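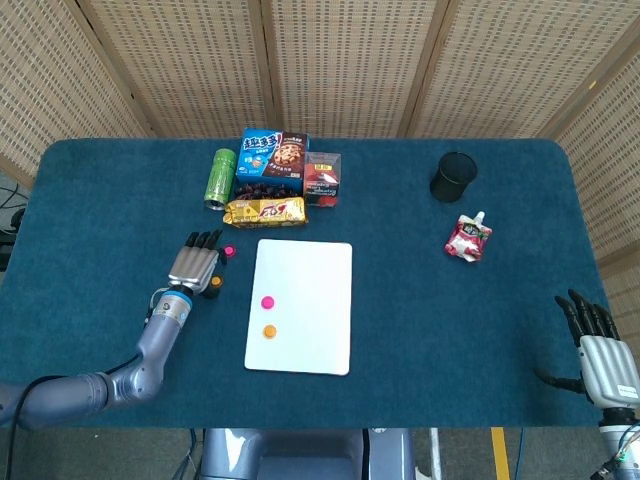
Walness Allotment Association
Notes of the summer meeting, 5 August 2022
Typed up by me, Dirk Hoekstra, since I had the only working pen

Present: Cor Jansen in the chair, me, and most of the regulars from the top and middle rows. Apologies came from the couple on the corner plot, who are in France, and from anyone who went to the old hut by mistake (sorry, I did put the new room on the notice, but I put it quite small).

Last meeting's notes

Agreed as a fair record, apart from one line where I had written that the hedge would be "removed" and it should have said "reduced". A few people had gone quite pale over that. I've changed it in my copy and would ask everyone with a printed one to do the same in biro.

Cor asked if there was anything left over from last time. There was the gate. The gate still sticks. I said I'd planed a bit off the bottom in spring and was rather proud of it, and then someone pointed out that it sticks at the top. I'll have another go.

Water

This took up most of the evening, as you'd expect after the summer we're having. The tank by the lower path is very low and the butts are mostly dry, mine included. Cor had rung the people at Cestier, who fitted the pump, and they say it's sound but that the filter wants cleaning far more often than we do it. We do it never, so that's fair.

We talked for a long time about hoses. At the moment the rule is cans only, except for the far rows where it's a real trek, and the rule is being stretched a bit. I admitted to having used a hose on my beans twice. There was some sympathy and some not. What we settled on in the end is this: cans for everybody until we've had proper rain, watering before breakfast or after supper, and anyone who can't manage cans is to tell Cor or me and we'll sort out a neighbour to help. No hoses left running in a trench while you go off for a chat! I'm not naming anyone, and it may also have been me.

Somebody asked about mulching with grass cuttings from the cricket field. Fine by all of us as long as they haven't put weedkiller down. Cor will find out before anybody goes over with a barrow.

Money

We have £486 in the account. Out of that we owe £113 to Ferraro for the new lock and the keys, and the bill has been sitting in my kitchen drawer, so I'm to pay it this week and I've written it on my hand. Rents for next year were left as they are. I'd half thought somebody would argue for a small rise to go towards the path, but it was warm in the room by then and I think people wanted to get on to the show.

The deposit for keys goes on as before. If you've lost yours, please just say so. I would much sooner cut you a new one than find you've been climbing over by the compost bays, where the fence is already leaning.

The path

The lower path is cracked right across by the old plum and there's a dip you could turn an ankle in. Cor has had one price for putting it right and didn't like it. He's going to ask for another. In the meantime we'll fill the dip with hardcore, and I've got half a dozen broken slabs behind my shed that anyone handy with a sledgehammer is welcome to. Bring goggles.

There was a suggestion that we take the plum out altogether. This went down badly. It's a poor old thing and the fruit is all wasps, but people are fond of it, me too, and we left it that it gets a good prune and we look again next year.

Empty plots and the waiting list

There are 11 names on the list now and 3 plots that could be let. One of those is the wet one at the bottom, which this year is the best soil on the site, so whoever gets it is going to think we've been very kind to them. I'll write to the first few on the list and show them round. Cor asked that I be straight with them about the bindweed. I will be. I have been every time, and they always nod and say they don't mind a bit of weeding, bless them.

We also agreed to offer half plots if anyone would like one. A whole one is a lot when you've got a job and small children, and I remember my first year, when I dug the lot in one weekend and then couldn't get down the stairs on the Monday-morning side of it.

Seed order

It's going in with Wirkivo again. They were slow last year but they did replace the onion sets that had gone soft, and the broad beans were lovely. Lists to me, please, with your name on! I had one last time that just said "leeks, the usual" and I still don't know whose it was. I ordered leeks, the usual, and grew them myself in the end.

Potatoes will be ordered later on. There was a strong feeling in favour of earlies only, with blight being what it was on the top row, though Cor is sticking with his maincrops and won't be told.

The show

Same classes as before, with two changes. The longest runner bean has to be measured straight out of the bag, with no pulling it out flat along the ruler, and the jam class is split into jam and chutney so that nobody has to judge one against the other again. The children's vegetable animals stay exactly as they are. I asked if there could be a class for the worst looking carrot and got a big laugh and then, to my surprise, a yes. I've got several in the running already.

We need trestles, tablecloths and someone to do teas. I've put myself down for cakes, which means lemon drizzle, as it's the only one I can make. If you can bake anything else, please do.

Bonfires

No bonfires at all for now. It's like tinder out there. Stack your dry stuff well away from the sheds and we'll have one big burn in November, with soup if somebody will lend us a big enough pan.

Anything else

The wheelbarrow with the green handles has gone missing from the shared shed. It may simply be on somebody's plot under a pile of something, so have a look, would you?

Foxes have been in the strawberries. Netting helps a bit.

A reminder from Cor about dogs on leads, and another about closing the tap properly, quarter turn past where you think it's shut.

Next meeting is in November, same room, and I'll put it in bigger letters this time. Anything you want talked about should reach me beforehand, through the letterbox or pushed under my shed door.

D.H.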